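Chapter 4
Who Still Needs It? Measuring Demand for Shared Services

Textbooks on public services usually begin with a need. People need to make calls, borrow books, wash clothes, get across the river. The service is then introduced as the answer, and the remaining pages deal with how to pay for it. We are going to be more suspicious than that. Need is easy to claim and hard to measure, and a good deal of what passes for evidence in this field is a count of something convenient that happened to be lying around.

Take the town of Punthorpe. Some years ago its council looked at the use of its public telephones and found 2,849 calls in twelve months across the whole district. One report called the figure "negligible". A second report, written in October of the same year for a different department, called it "significant community reliance". Both reports used the same number from the same source. Neither said how many people had made the calls, whether those people had any other way of calling, or what they did when a phone was out of order. A total of that kind will support nearly any conclusion the author walked in with.

The problem is older than mobile phones, and it turns up in every service this book covers. A library branch counts loans and misses the person who reads the paper at the table. A bus operator counts boardings and misses the passenger who gave up waiting. In each case the record is an honest record of what it records. Trouble starts when somebody relabels it as "demand". 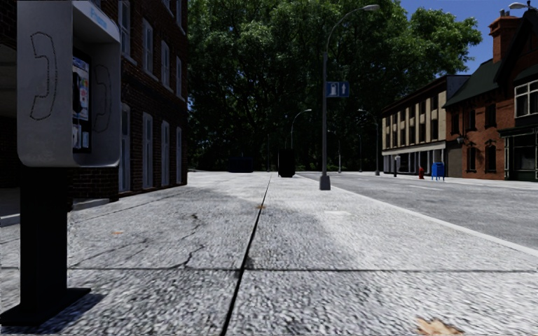 Figure 4.1 A public payphone on a paved footpath (computer rendering).

The payphone is a useful case to open with, as most readers will already have an opinion on it. The common opinion is that payphones are finished. Falling call numbers are offered as proof, and they do show that most people have found another way to make most calls. They say much less about the people who haven't. If use drops because nine callers in 10 now carry a phone, the service may matter as much as ever to the tenth, and the average will hide that caller completely.

Before accepting this argument too quickly, notice how slippery it can become. Once we allow that low use may conceal high need, every neglected service can be defended on the same grounds. An empty bus becomes a lifeline. A pool with hardly any swimmers becomes the heart of the neighbourhood. The claim might be true in a given place, but it has to be shown, and the burden falls on whoever is making it. Readers who found themselves nodding at the previous paragraph should be as hard on it as they were on the Punthorpe reports.

Surveys are the usual remedy, and they deserve a cool reception too. In the Skurnwood study, which we return to in Section 4.3, residents were asked whether they valued having a payphone nearby. A large majority said yes. When the same people were asked to say where the nearest one was, most could not. It costs a respondent nothing to value a thing in a questionnaire, and the wording of the question had all but invited agreement. The later Juller study did better by asking what people had done the last time they needed to make an urgent call and could not use their own phone. The answers were messier and a lot more informative, though with only 100 respondents they should not be stretched far.

This chapter deals with three measures: recorded use, stated preference and observed substitution. Section 4.1 looks at use data and the ways it is gathered. Section 4.2 sets out the difference between option value and plain sentiment, a distinction that is clearer on paper than it is in a council meeting. You will need the material on averages and distributions from Chapter 2.

Key terms
recorded use
unmet demand
option value
stated preference
substitution

Before you read on
Choose a shared service in your own area that is said to be in decline. Write down what figure is given as evidence, who collected it and what it leaves out. Keep your notes, as you will be asked to revise them at the end of Section 4.3.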